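Staff meeting, teaching and learning
Fri 5 May, 3.45 pm, main school library

Present: heads of year, subject leads, the inclusion lead, two teaching assistants, one parent governor
Apologies: head of music, one teaching assistant
Chair: deputy head (curriculum)

## 1. Minutes of the last meeting

Agreed, with one correction. Under item 4 the reading survey went to Years 7 and 8, and Year 9 was left out. Year 9 will get it after half term.

## 2. Home languages in lessons

The inclusion lead reported on the home languages survey. Forms went out to 400 families and 202 came back. The return was lowest in Year 10, where forms were handed out on the last day before the holiday. 56 families said they would be glad to come in and talk to a class or help with a translated text.

Points raised:

- Several staff said pupils will use their home language to plan a piece of writing if they are told plainly that it is allowed. At present this differs from room to room.
- The science lead asked how a teacher can check planning notes they can't read. The inclusion lead said the notes need not be marked, and the finished piece is marked as usual.
- History would like to try paired talk in home languages before the Year 8 essay. Seating plans would have to change for two lessons.
- The parent governor said some families had read the survey as a test of their English. The covering letter should be rewritten before it is used again.

Agreed: planning in any language is allowed in all subjects from the start of next half term. A short note will go in the staff handbook.

**Action:** inclusion lead to draft the handbook note and redo the letter.

## 3. Who speaks in class

Subject leads had been asked to sit in on one lesson outside their own subject and note which pupils were called on. 79 lessons would be needed to cover every class. So far the visits have been done in English, maths and design and technology only.

The maths lead said the same few pupils answered in most of the lessons seen, and that waiting longer after a question helped a little. English has been using name cards. Opinion was divided on these. Two heads of year said quieter pupils dislike being picked cold, and asked that pupils get a minute with a partner first.

The design and technology lead said group work there brings in more pupils, but the jobs within a group tend to settle early. The same pupils handle the parts and the same pupils write up. Job rotation is being tried with Year 9. 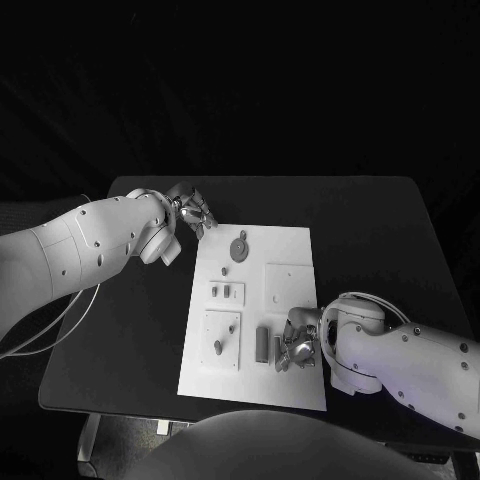
*Small assembly parts set out on a white board.*

The chair asked for the remaining visits to be spread across the week, as all of those so far were in the morning. Cover is limited. It was suggested that teaching assistants could do some of the visits. Both present were willing, provided the time is taken from their timetabled hours and not added on.

Agreed: partner talk before name cards in all Key Stage 3 lessons, to be looked at again in November.

**Action:** chair to draw up a visits rota.
**Action:** design and technology lead to write half a page on job rotation and send it round.

## 4. Book lists and examples used in class

The Stakau reading pack has been on trial in Year 7. The English department likes the short stories and finds the teacher notes too long. Pupils asked for more stories set in towns. The Barno pack was looked at as a second choice but has no audio, and two pupils in the year group depend on audio.

Geography and maths have begun changing names and settings in their worksheets. The maths lead said changing the names alone does very little, and would rather have problems that start from something pupils do at home. The head of Year 7 offered to ask form groups for ideas.
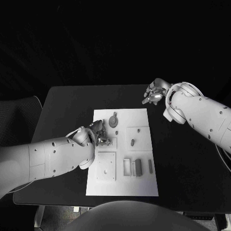

Photo: design and technology department

Cost of the full Stakau pack to be confirmed. There is around half a shelf of older class readers to clear first.

**Action:** English lead to get a price for Stakau, with audio.
**Action:** head of Year 7 to collect ideas from form groups.

## 5. Any other business

- The Han Room is out of use for parents' evening. Year 8 appointments move to the hall.
- The Celano training booklet has gone missing from the staff room again. Please return it to the library desk.
- The parent governor asked if minutes could go out sooner. The office will aim for one week.

Meeting closed at 5.05 pm. The next meeting will be in the library at the usual time, date to be sent by the office.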